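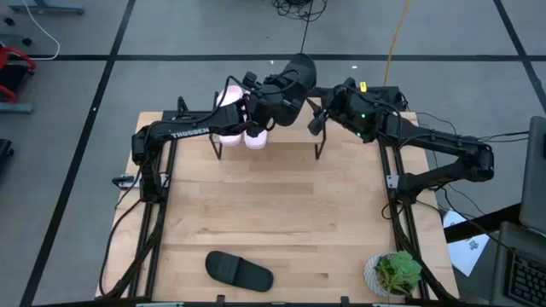

June 16, 2020. Transfer notes, Hagedorn reissue, double disc. The label wants a "continuous mix" bonus disc made out of the same album we are already remastering, and I still don't see who asked for it. The running order went down on paper this morning, long strips taped end to end, and I wanted them as straight as the planks in that butcher-block top. They were not. The bigger problem is that the 14 tracks were never cut to run together, and the fades are baked into the masters we were sent.

Source check

Filar says the tapes are first generation. I doubt it. There is a dull shelf above the vocals on side two that I would expect from a copy of a copy, and the box has two different hands on the label. Asked for paperwork in April, got a friendly message and no paperwork. Until something turns up I am writing "source unconfirmed" on every sheet, and I'd like it to stay there through to the sleeve notes.

Played the old Joreck CD against our flat transfer, levels matched by ear first and then with the meter. The CD is brighter. It is also clipped on every chorus, so "brighter" may be all the reviewers ever meant when they called it the better one. Switched back and forth until I stopped trusting myself, then quit for lunch. 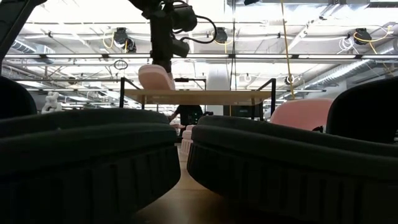 Joins

Tracks 1 to 5 go together without much trouble. Track 6 drifts, live drummer, no click. Tried stretching it to meet 7 and the hi-hats went to mush. A hard cut on the downbeat sounds less clever and better. Left both versions in the session folder, the stretched one marked NO.

9 into 10 is a key clash. The Gidari plug-in claims to fix this automatically. It moved the bass and left the backing vocals where they were, so now there are two clashes. Removed it. Will try eight bars of the room noise from the end of 9 — it's there if you bring the fader up — and let 10 start cold.

Numbers

Pressing is 1,000 of the double set, with 400 held back for a signed edition. The sales sheet already says "seamless." I have asked them to take that word out, or at least wait until they've heard it. No reply yet.

To do

Reload side two and check azimuth again. I wrote 259 next to the reference tone on the first pass and can't remember if that was the counter or a mistake.

Listen to the 6/7 cut on the small speakers.

Don't send anything to Filar before the box question is settled — they will call it approved.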